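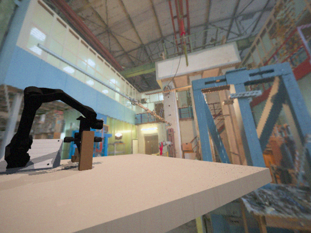
December, 7:40 am, Skirnia cell notes

276 sim cycles overnight on the upright block and only 3 stops! Dewanti reran the stops with the gripper coming in slower and all of them cleared.

Talked with Aurelio about the shift plan. Once this goes live at Citdale, his crew drops the block loading and takes over setup and checks — he's keen, and so am I. Kartini wants 30 minutes of sim time per person first.

To do: ask Shiyu for the new wrist limits. Shadows still too dark on the tabletop.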